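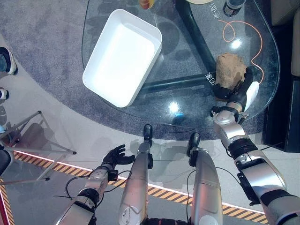 Clearing the front room at Derkach, part one

Ok, gallery is up finally. Sorry to everybody who asked. Been sorting the front room since December and only got to the pictures tonight, so captions are quick. If you want something off this page write to me or Vira Hnatiuk, first come first served, no holding things for months like last time. Prices are where there are prices. Everything else is free if you can carry it.

Click for bigger. Some load slow.

THE GLASS TABLE

Rounded one, sort of a teardrop. Dark metal base under the glass, the bars cross over each other so you see them from the top. Staying on the gray carpet for now. NOT for sale, stop asking, Yaneth would kill me.

White plastic tray, rounded corners, raised sides. Keeping it too, it lives on the table and catches whatever has no home yet. Keys mostly, some weeks all mail.

Orange cable, thin. Curls all over the glass whenever you put it down. Needs a hook or a drawer or something. Suggestions welcome.

Dark bottle with the clear cap. Stays till I find the right shelf for it.

Table gets wiped last, after everything else. Did it first one time and had to do it over, glass shows every fingerprint.

THE SHELVES

Tall Bundska shelf, before. Three rows of paperbacks deep, you couldnt see the back ones at all. Found two copies of the same cookbook.

Same shelf, after. One row deep, tall ones on the bottom. The gap on the third shelf is on purpose, thats for the radio.

Short shelf by the window. Sun got to the left side, it's a whole different color from the right. Free. Screws are in an envelope taped to the back.

Bracket that came out of the wall. Plaster came along with it. Ivan Nazarenko filled the hole and it still needs sanding and then paint, we have half a can of the old color somewhere in the hall closet.

THE PAPER PILE

1,000 piece puzzle, lighthouse, came out from under the magazines. No idea if it's complete. Valdemar Hjaltested says he will do it over a weekend and report back. Valdemar if you are reading this, it is still in the hall.

Magazines tied up with string. Went out with the recycling at 6 in the morning, almost missed the truck.

Envelopes, sorted. Left pile is bills, middle is letters worth keeping, right is I dont know what. The right pile is the biggest one.

Manual for the old Brasto heater, which we haven't owned in years. Kept the warranty card as a bookmark, it's nice thick card.

Shoebox of postcards. Going through these slowly with Vira, she wants the ones from the coast. Rest are up for grabs if your handwriting is on them.

CHAIRS AND SOFT THINGS

Green armchair. Arms are worn, springs good. $97, and that includes the cushion. Pick up only, it doesn't fit through the side door so come around the front.

Close up of the left arm so you know what your getting. Threads pulled, no holes. A throw over it would do the job.

Footstool that does not match anything. Free with the armchair or free alone.

Cushion covers on the line. Washed cold, shrunk anyway. They fit the smaller inserts now so we swapped them around.

Curtains folded, cream, lined. Hem is let down on one and not on the other, easy fix for somebody who sews. I dont sew.

Blanket basket. Everything in it got shaken out on the porch first, dust like you would not beleive.

LAMPS AND CORDS

Firelitz floor lamp, the bendy neck one. Works. Neck droops slowly over the evening so by ten it's lighting your knees. $13.

Cord drawer, tipped out. Chargers for phones none of us have. I wound the good ones and put a strip of masking tape on each with what it's for. Yaneth Valderrama did the writing, so it's readable.

Same drawer after. Toilet paper rolls stood on end with a cord in every one. Looks silly, works great, drawer closes now!

Extension leads, white ones and one brown. Brown one had a cracked plug, tossed.

Bulbs in a bread bag. Tested each, dead ones went to the drop off, rest are back in the cupboard with the fitting size on the bag.

CORNERS

Behind the radiator. Pencil, a lot of fluff, one domino. If you are missing a double four get in touch.

Skirting board by the door, half done so you can see how bad it was. Warm water and dish soap, old sock, nothing fancy. Did the other half after lunch.

Carpet edge, vacuumed with the narrow nozzle. Go along the wall first and then pull out toward the middle, the dust just goes under the edge if you do it the other way.

Window sill, plants off. Rings from the pots. Tried baking soda, came up better than expected but not all the way. Will put the plants back in the same spots and call it finished.

Window sill, plants on. The fern went to Ivan Marchuk, who has a cooler room for it.

OUT THE DOOR

Boxes in the hall. Tape color is the code: blue is donate, plain is trash, red means ask Vira before you touch it. Please really do ask.

Car loaded. Two trips in the end. Seats down, shelf boards on the bottom, soft stuff jammed in along the sides so nothing slid around.

Donation desk took all of it except the glass jars. Jars are back in our kitchen, if anyone makes jam.

Empty spot where the cabinet stood. Carpet is flattened in four squares. Ice cubes are supposed to help, put one on each dent, wait, brush it up. Have not tried yet.

STILL TO DO

Sand and paint the bracket patch
Hook for the orange cable
Postcards
Figure out right hand pile of envelopes
Call about the armchair, a person from the next street wanted to look at it

Part 2 will be the back bedroom and probably the stairs cupboard. The stairs cupboard scares me a little. If you left anything at Derkach over the years, skis, bags, that accordion, say so before then, otherwise it gets red tape and Vira decides.

Contact is the same as before, mornings are best. Leave a message if I don't pick up, phones usually in another room.

Back to gallery index
Next: Back bedroom (coming)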